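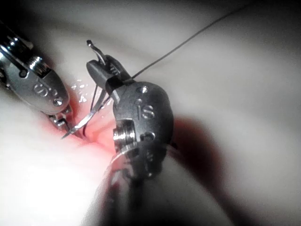 03/10/2025

Right arm faulted again, three throws into the closure. Same code as the last one, 2439, position disagreement on the wrist. Left arm stayed live, which I still think is wrong. If one side drops out while both are near the needle, I want both to hold.

Sequence as logged. Hanna was driving, I was on the bench side. Needle in the right jaws, handing over to the left. She asked for a small roll of the wrist and the display showed it done. The jaws had not moved. She asked for a little more, and the wrist then took both commands at once, 20 degrees in one go. The thread pulled up tight and the edge of the tissue tore at the last bite. Then the fault, then the brakes. Practice tissue only, so nothing to report outside the lab, but I have filled in the Nirkell form as if it were a patient. Iason thought that excessive. I don't.

Recovery was poor as well. The jaws stay shut on a fault, correctly, but the manual release took Hnat 9 attempts with the key. It should take one. He says the socket is worn. I tried it afterwards and the key rides up before it bites. New key requested from Follholm.

My view is cable stretch on the roll axis. The encoder sits at the motor end, so the controller sees the motor turn and takes the wrist on trust. Slack builds up, sticks, lets go. Evaristo prefers software and points to the update in January. Possible, but the left arm runs the same version and has been clean throughout. We swap the two instruments over tomorrow, nothing else changed. If the fault moves to the left, it is the instrument. If it stays on the right, it is the drive and we strip it.

Taras wants the Nusonthorpe demonstration kept in the diary. I told him no live handovers until this is closed – he can show camera control and single-arm work. He did not like it, but he signed the hold.

Instrument bagged and tagged, log copied to the second drive. Still to do: ask Vakulenko for the cable tension figures, and find out who reset the use counter.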